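FOR IMMEDIATE RELEASE
Sunday, February 7, 2021

Palemum Opens Its Spring Hair Tie Swap, and Your Bottom Drawer Is Invited

HORKDALE — Hi, it's Shoshana Lindqvist from Palemum, the little hair accessory shop on the Fendholm road. I usually leave press releases to my business partner, Lanying Xue, but she's busy sewing and I'm the one who can't stop talking about this, so you get me!

We're starting a hair tie swap. You send us the scrunchies and clips you've stopped wearing (clean, please, and with some stretch left in them), and we send you back the same number of different ones from the swap shelf. There's no charge for the swap itself, you just cover the stamp. Sign-up is open now and the first parcels go out in April.

The idea came out of a very long afternoon at my place last month when I finally decided to sort my own collection. I tipped the whole lot onto the bed and started putting things into trays, and I got stuck almost right away. Do you sort by color? By fabric? Do the prints go together even if one is leopard and the other is stripes? I called Lanying for a second opinion and she came over with tea and a lot of views on the subject, and by dinner we had a plan for the swap and a bed I still couldn't sleep in.

We tried it out first with 80 of our regular customers, and they mailed in 1134 pieces. I had to read that number twice. Kastriot Todorova, who handles our mail, had to borrow a second cart.

"I thought people would send us the tired ones," Kastriot told me when I asked him for something I could quote. "A lot of it looked like it had been worn once. There was a velvet one I nearly kept."

(He did put it back. I checked.)

So how does it work? Pick up a swap envelope at the shop or ask us to mail you one. Put in up to ten pieces. Fabric scrunchies, beaded ties, pearl-style ties and claw clips are all fine. Claw clips need all their teeth, and anything with beads should go in its own little bag so it doesn't snag the rest. Fill in the card with the colors you like and the ones you can't stand — Lanying reads every card herself and she takes the second part very seriously.

Anything too worn to swap gets taken apart. Ximeng Shen, our seamstress, saves the fabric for patchwork scrunchies, and we'll be selling the first batch of 200 under the name Bai. They'll be in the shop the same week the parcels go out. No two are alike, and the early ones I've seen are pretty wild, with plaids next to florals next to whatever that shiny stuff is.

We have room on the shelf for over 4000 pieces this spring, so please don't be shy. If you run a dance class or a salon and have a box of lost hair ties sitting somewhere, we'd love to hear from you too. Group swaps get their own drop-off time so you don't have to wait at the counter.

Envelopes are at the register in Horkdale during normal shop hours. For interviews, samples or a look at the swap shelf, ask for Jiahui Guo at the front desk. She keeps the calendar and she's much better at calling back than I am.

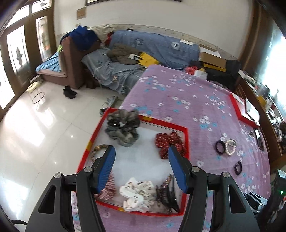 Scrunchies and a claw clip in a red-rimmed tray, with more hair ties beside it on the bedspread.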